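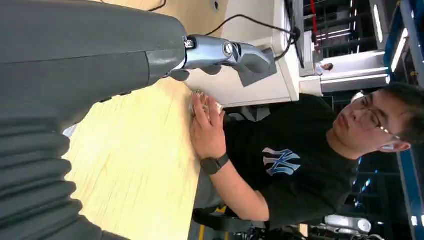

Visit notes: Vanley demo floor, March

We went to see Vanley with a budget question. Our packing area handles small, awkward items in short runs, and we have been trying to decide whether to ask for money for an arm next year or put it off again. Gülizar Gezer set up the visit and came along from the purchasing side. I went for operations.

Vanley sells arms and grippers from several makers and rents out time on its own floor. You bring your parts, they give you a bench and a technician, and you find out what the equipment can do with them. The two product lines we wanted to compare were Futbridge, which makes a simple two-finger gripper, and Trương, which makes a hand with several fingers. Nindunia, a software package for teaching the arm new jobs, was also on our list. It is sold by the seat and works with either one.

Getting there

The building is easy to miss from the road. Visitor parking is at the back, and you sign in at the side door. Wear closed shoes. We were booked for the whole morning and used all of it, plus part of lunch.

The simple gripper

We started with the kind of item that gives us the most trouble at home, which is clear plastic. Cups, trays and loose wrap are hard for a camera to pick out, and they bend when you grip them. On the floor this work is done close up, with a person sitting at the table and placing the item by hand between tries. I had not put that in our plan. We had counted the arm and the gripper and the stand, and left out the hours of whoever sits next to it during setup.

The technician's advice was to budget 13 working days of one person's time for the first item, and less for each one after that. Gülizar wrote that down as a labor line, separate from the purchase.

Spare finger pads are cheap by comparison. They wear, and clear film seems to wear them faster than cardboard does. A pack costs $69. We would keep a few packs on the shelf.

The hand

The multi-finger hand is the one everybody on our team had asked about. It costs a good deal more than the gripper, and the rental price shows it too. The question we brought was whether it could deal with flat things, such as cards and inserts, that now go into every order by hand. 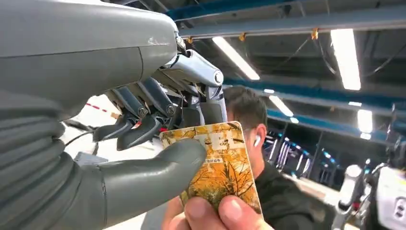

Thumb of the hand against a printed card, with the card held upright from below.

Flat items come down to how they are presented. A card lying on a table is a different job from a card standing up in a holder, and the quote changes depending on which one you describe. If we want cards handled, we should price a feeder or an upright rack along with the hand. The rack would have to be made to order. Vanley can do it, or we could ask our own shop.

We also asked about service. The hand has many more joints than the gripper, and the yearly check is a separate contract. The gripper can be looked after by our own maintenance people once they have had a short training session. The hand would go back to the seller, so for any line that depends on it we would need to plan for days without it or pay for a loaner.

What goes in the budget request

These are the lines Gülizar and I agreed on over lunch:

Bench rental before buying. $1000 per day. We would ask for three days, or $3000, and bring our own parts.
Gripper, stand and cabling as one purchase.
Spare pads at $69 a pack.
One Nindunia seat, to be renewed each year.
Setup labor, 13 days for the first item.
Guarding and floor marking. We still need a price. Our area is tighter than theirs.
Electrical work. Our own electrician should look at the panel before we ask for anything.

The hand is not in the request for this round. We have put it in the notes for the year after, together with the rack and the service contract, so that the full cost is on one page when it comes up again.

Things we did not settle

Delivery time. We were given a range and it was wide. Gülizar will ask for it in writing.

Resale and trade-in. Vanley takes back arms but was less clear on grippers. If we start with the simple gripper and change later, I would like to know what we get for it.

Noise. The floor had other work going on and I could not judge what one arm would add in our room. Someone should listen to a single unit running during the rental days.

Whether one software seat is enough. The seat is tied to a person, and our second shift would need access too.

If you are going

Bring more parts than you think you need, including the bad ones. We took clean samples and wished we had brought the dented and badly folded ones that come through on a Sunday shift. Take the dimensions of your space with you, with the ceiling height and the nearest outlets marked. Ask for the rental rate and the purchase price on the same sheet, and ask whether rental days are credited if you buy. At Vanley they are, for the first two days only.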